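The Long Way to the Bakery
Kirsten Lapointe on the slow pleasures of walking a town you thought you already knew

For eight years I lived in Brerport and drove to the bakery. I'm a little ashamed to put that in writing, as the bakery is a twelve-minute walk from my front door and I am perfectly able-bodied, but there it is. I drove in, circled for a space, bought a loaf and a bag of the seeded rolls, and drove home again, and if you had asked me what stood between my house and the shop I'd have told you about the roundabout.

What changed was a clutch cable, or whatever it is they have now instead of clutch cables. The car went to Cormier, the garage out past the allotments, and stayed there for most of July while they waited for a part. The first morning I sulked and ate crackers. The second morning I put my shoes on.

I'd like to say I fell in love with walking on the spot, but mostly I was hot and my left heel rubbed. Still, I came back with bread and also with four or five questions. Why did the lane behind the chapel bend twice for no reason at all? Who had painted the number 79 on a garden wall, a good three feet high, when the houses either side were 12 and 14? And how had I never noticed the smell of the tannery pond, which isn't a nice smell, exactly, but is certainly a smell?

I took my questions to Kevser Karaca, who runs the lending desk at the library and has done since before they moved it upstairs. She knew about the lane straight away. There had been a rope walk there, she told me, and the rope makers wouldn't give up their strip, so the lane was laid to go round it. The rope walk went, the sheds went, the people who quarrelled over it went, and the two bends stayed. She was less sure about the 79. 'It was there when I was a girl,' she said, 'and I remember my aunt asking the same thing.'

That conversation cost me a whole afternoon, and Kevser sent me off with a book of old street plans which I have had to renew three times. It's a lovely thing, that book. You lay your finger along a street you've walked that morning and find it used to be called something else, or used to stop short at a field, or had a well in the middle of it that the carts had to go round. I have taken to reading it in the bath, which I hope she won't see written here.

Before long I was walking most days, and then I was walking with other people, which is a different pastime altogether. Hằng Mai lives across the road from me and is a much faster walker than I am, but she stops for every front garden, so it comes out even. She grew up in a city where, she says, you walked because the bus was full, and she finds it very funny that I talk about it as though I'd discovered a new country. Her rule is that you must never go out and back by the same route. Mine is that there has to be a bench. Between us we've put together a round that takes in the chapel lane, the pond, the back of the school and, if the weather's kind, the long straight avenues on the far side of the river, where the old trees are.

I'm fonder of those streets than I can properly explain. In the middle of a summer's day they're all stripes and patches, hot brick and then cool brick, and I find myself planning my crossing points by the shade, like a cat.
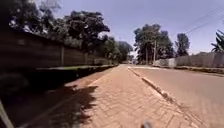
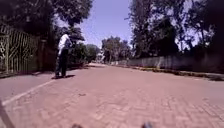
Brick paving in bright sun, with shade from the trees.

Brick, I have learned, is a subject on which people hold views. Aigars Kivi laid paving for most of his working life, first for his uncle and later for himself, and when I happened to mention at a neighbour's birthday lunch that I liked walking on it, I lost him for the rest of the party to the question of bedding sand. I mean that kindly. I had no idea that the zigzag pattern, the herringbone, is there to stop the bricks creeping when wheels go over them, or that a good layer will work all day on his knees and hardly once look at his string. Aigars reckons he can tell from walking over a stretch whether it was laid by somebody in a temper. I've tried it since, with my eyes half closed, and all I can tell is whether I've got my good shoes on.

He also said something I've thought about a good deal. When he began, he walked to every job, pushing the barrow, and he knew people all along the way. Then he bought a van and got twice as much work, and it was years before he realised he no longer knew the name of anybody who wasn't a customer. He didn't say it sadly. He was peeling an egg at the time.

Not everybody is persuaded, of course. My oldest friend, Yvette Robichaud, came to stay for a week at the end of the summer and was marched to the bakery on the first morning with her sunglasses on and her handbag held in front of her like a shield. Yvette lives in Dirnivley, right at the top of the hill, and as far as she is concerned a walk is what happens when a taxi doesn't. She complained about the gradient (there isn't one) and about the pond, with more justice. Then she stopped dead outside the wall with the 79 on it and wouldn't come away. She thought it might be a price. She thought it might be an age. By the end of the week she had knocked on the door and asked, and the woman who answered had no idea either, but gave her a jar of plum jam.

People do ask how far I go, and I can't tell them. Hằng once lent me a little counter that clips on the waistband and I walked the bread round with it ticking away at my hip, and when I got home it said 3000, which seemed suspiciously tidy. The next day I took what I'd have sworn was the same route and got 1035. I gave it back. I suppose I could find out properly, but I don't much want to know, and I have a feeling the walk would get longer if I did.

The car came back from Cormier in the end, by the way, with its new part and a very large bill. It's a good car and I use it for the big shop and for going to see my sister in Drelorura, which would be two days on foot and rather a lot of benches. For bread, I walk. I've been late home with it more times than I can say, and once I ate both rolls by the pond before I noticed what I was doing, and had to go back for more.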